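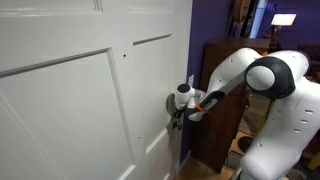
How often does the door-opening arm at Parnum need its wrist recalibrated? Every 900 cycles, or sooner if the gripper starts missing the latch.

Gianni Gentile, who looks after the arm, moved to that interval in July after reading back through the log. The old setting was 1,580 cycles, and position errors were showing up well before then. The work takes one person a morning: power down, check the wrist screws, wipe the joint covers, run the zero routine from Hou, then repeat the latch approach at low speed.

Chenxi Duan keeps the cycle count, which stood at 3,220 when the last check was signed off. A spare wrist cable is on order.

Last updated: July, 4:40 p.m.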